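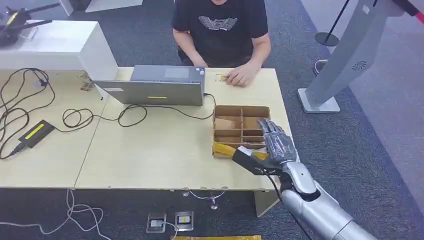
Progress report no. 3 to Purkberg, returns bench automation, Brirkach site
Wed 13 February

The sorting work is going better than the last report promised, largely because the last report promised very little. Sondano's arm now fills the cardboard divider boxes on the small-parts bench for most of the morning shift. Each box gives it two columns to deal with, and they are a fair summary of our winter: the larger cells on the left are well within its abilities, while the narrower slots on the right still need a person within reach and a certain amount of patience. The operator sits across the table with a laptop and steps in when a part goes down crooked.

Throughput. The target for this period was 1000 parts placed per shift. Our best shift reached 947. The manual bench does 900, and has never once needed a firmware update. We expect to pass the target once the new fingertip pads arrive from Sondano, who describe the delivery date as "firm" – as they did the previous one.

Staff. Two of the four sorters have moved to inspection, which they asked for. The other two take turns at the operator's seat. The work is easier on the wrists and harder on the temper. Olesia Polishchuk, who has run the bench for years, points out that she used to spend the day sorting parts and now spends it watching somebody else sort them slightly wrong, and that this is what being a supervisor was like too. She has asked that the operator role be given its own pay grade. I support this and have put it in the revised budget.

Training took longer than planned. The Kobzar course assumes everyone enjoys reading log files. We have cut it to one afternoon and added a page of plain instructions, written by the sorters, which people use.

Open items. Cabling at the bench needs proper trunking; there is a good deal of black cable looped across the tabletop, and I would like it off there before the second shift starts using the station. We also need 300 more divider boxes. The supplier has changed the cell size without telling us, and the arm was the first to notice.

Next report in July.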